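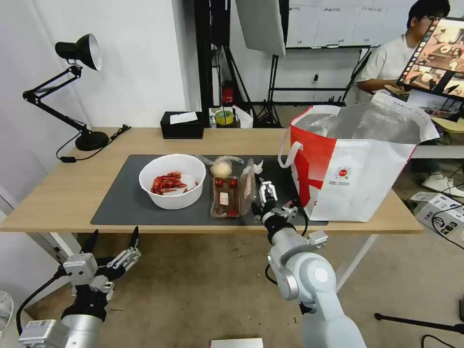
One reader wrote under our last notice that phone companies hand over customer records all the time and that no panel of ordinary people reading the paperwork is going to change it. Another wanted to know who pays for the panel and whether the companies get to see the results first.

The second question is easy to answer. Kirnalley pays for it out of member dues. The companies see the report when everyone else does.

The first one is fair too. We are not promising a change in the law. We want to find out whether the disclosure reports that phone and internet providers publish can be understood by the customers they are written for, and we need people to read them.

Call for participants: Cistlow reading panel

We are looking for 16 adults to read and mark up provider disclosure reports over six weeks, starting in August. The reports say how often police and other agencies asked for customer data, what kind of data it was, and how many requests were turned down. Some are two pages long. The longest in our set is 71 pages, and it will be split among several readers. 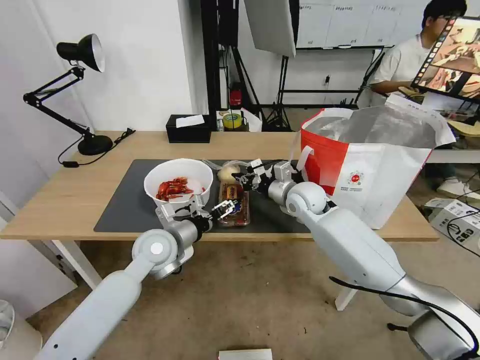

Štěpánka Kolář
Panel Coordinator, Kirnalley

What you would do

Read one report or part of a report each week and answer a short set of written questions about it. Mark any sentence you had to read twice. Join one group call every other week at 7 p.m. Calls run an hour and are not recorded, but a note taker will be on the line.

You will work in Wevuvo, a shared markup tool that runs in a browser. You do not need to install anything. If you would prefer paper, say so when you apply and we will mail you the reports with a return envelope.

Who can apply

Anyone 18 or older who has a phone or internet account in their own name. You do not need a background in law or computers — we already have lawyers reading these. Please do not apply if you work for a provider or for an agency that sends data requests, or if you did in the past year.

Pay

Participants get $386, half after the third week and half at the end. If you leave early you keep what you have been paid up to then.

Your information

We keep your name and contact details apart from your answers. Quotes in the report will carry a reader number only. You can take back an answer at any time before the report goes to layout.

How to apply

Send a few lines on why you are interested and which provider you use to the panel desk at our Awan office, or fill out the form at the front counter. No résumé, please. We will reply to everyone, including those we can't place — the last panel had a waiting list, and people on it will be contacted first if they still want a seat.

Questions about access needs or call times can go to Štěpánka at the same office.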